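Ticket: Teleop arm drifts left of target during drawer demos
Project: Fluvitz
Opened by: Hubert Laskowska
Assigned to: Hongjun Qian
Status: Resolved
Opened: 2018-06-03

Problem as reported
Recording drawer-opening demos in the simulator with the hand controller. The arm follows my hand fine in open space. Once I get near the cabinet the gripper ends up to the left of where I'm aiming, and I have to drag the controller a long way right to reach the handle. By then the demo is useless for training because half of it is me correcting. Out of 11 tries I kept 4.

Setup
Simulated arm, cabinet with two drawers. Controller is the Pfister unit from the Stultthorpe office. Recorder is the current Zendton build. Episode limit is 2000 steps.

Hongjun, first reply
Does it happen if you re-centre the controller right before you start? And are you holding the clutch button through the whole approach, or letting go and grabbing again?

Hubert
Re-centring makes no difference. I let go and grab again two or three times on the way in. My arm isn't long enough to do it in one go.

Hongjun
Try one with a single grab. Start the arm closer if you need to.

Hubert
Single grab, no drift. Two grabs, a bit. Three grabs, it's well off.

Hongjun
Then it's the clutch. Each time you grab, the recorder should take the gripper's present pose as the new zero. I think it's taking the last commanded pose, and the arm lags behind the command when you move fast. The difference gets added every time. Please stop the arm on the upper drawer, leave it there and send me the log and a screen grab.

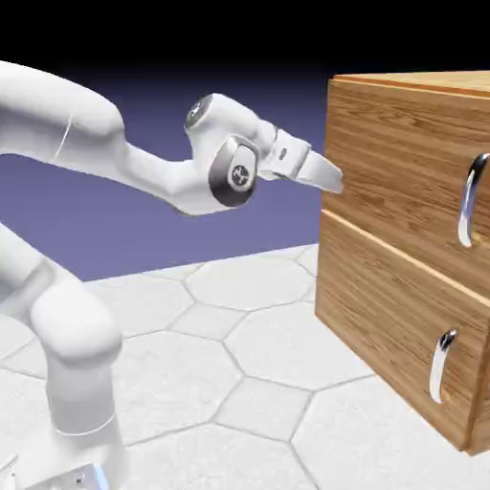

Hubert
Log attached. Fingers are closed and pointing at the drawer face near its left edge. The handle I wanted is over on the right portion of the drawer, so that's the size of the error after three grabs.

Hongjun
Thanks. The log shows the same thing. Commanded and measured poses don't match at any of the three grabs, and the offset carries forward. We had a similar report in January and closed it as operator error, which was wrong. I've reopened that one and linked it.

Fix
The recorder now reads the measured pose on clutch press. It also ignores controller input for the first 4 steps after a grab, to let the arm settle. Please rebuild and set the step limit to 1000 for the test so we don't fill the disk.

Hubert
Rebuilt. Three grabs on the upper drawer, no drift. Same on the lower one. The short pause after each grab feels odd but I can work with it.

Hongjun
Closing. Delete the old drawer demos that have more than one grab in them and record those again. The single-grab ones are fine to keep.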